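Über uns

Kunari beliefert Büros, Werkstätten und Praxen mit Getränken, Obst und Knabbereien. Wir sind ein inhabergeführter Betrieb mit 22 Beschäftigten und fahren unsere Touren mit eigenen Fahrzeugen und eigenem Personal.

Wie es angefangen hat

Am Anfang stand ein Getränkehandel mit Rampe und einem gebrauchten Lieferwagen. Die ersten Kunden waren Handwerksbetriebe aus der Nachbarschaft, die Mineralwasser und Apfelschorle kistenweise bestellten. Nach und nach kamen Anfragen nach Kaffee, Milch und Obst dazu, später nach Nüssen, Riegeln und Chips. Den Ladenverkauf haben wir aufgegeben, als er nur noch einen kleinen Teil des Umsatzes ausmachte. Seither arbeiten wir ausschließlich für gewerbliche Kunden.

Was wir liefern

Unser Grundsortiment umfasst Wasser, Säfte, Kaffeebohnen, Tee, Milch und Haferdrink. Obstkörbe stellen wir nach Saison zusammen, im Winter mit mehr Äpfeln, Birnen und Zitrusfrüchten. Bei den Knabbereien führen wir Standardware in kleinen Tüten und eine Auswahl ohne Zuckerzusatz. Unter dem Namen Riditetti bieten wir eine eigene Linie an: geröstete Kichererbsen, Mandeln und Gemüsechips in Portionspackungen. Die Rezepturen werden von einem Lohnhersteller nach unseren Vorgaben umgesetzt.

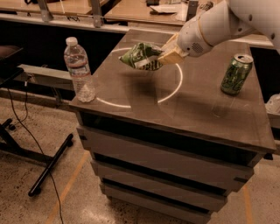

Bestellungen, die bis 14 Uhr eingehen, liefern wir am folgenden Werktag aus. Eine Mindestlaufzeit gibt es nicht, Daueraufträge können jederzeit geändert oder ausgesetzt werden. Leergut nehmen wir bei jeder Lieferung wieder mit. Auf Wunsch räumen unsere Fahrerinnen und Fahrer Kühlschränke und Regale ein und sortieren abgelaufene Ware aus. Diese Leistung wird nach Aufwand berechnet und steht als eigener Posten auf der Rechnung.

Standorte

Wir arbeiten an 3 Standorten. Verwaltung, Einkauf und Hauptlager befinden sich im Gebäude Mathur, einer ehemaligen Druckerei. Das Kühllager für Obst und Milchprodukte liegt zwei Straßen weiter. Der kleinste Standort, Plallesthorpe, dient als Umschlagplatz für die nördlichen Touren und ist nicht für Abholungen geöffnet.

Arbeiten bei uns

Wir bilden Kaufleute für Groß- und Außenhandelsmanagement sowie Fachkräfte für Lagerlogistik aus. Ausbildungsbeginn ist jeweils im September, Bewerbungen nehmen wir ab Januar entgegen. Für Fahrerstellen genügt der Führerschein der Klasse B. Die Touren beginnen um 6 Uhr und enden in der Regel am frühen Nachmittag.

Verpackung und Lieferwege

Alle Getränke führen wir, soweit erhältlich, in Mehrwegflaschen. Obst kommt in Klappkisten, die beim nächsten Termin getauscht werden. In unserer Flotte fahren 4 Elektrotransporter, die nachts am Hauptlager geladen werden. Der Mindestbestellwert beträgt 100 Euro netto, damit sich die Anfahrt lohnt. Kleinere Mengen können angemeldete Kunden am Hauptlager abholen.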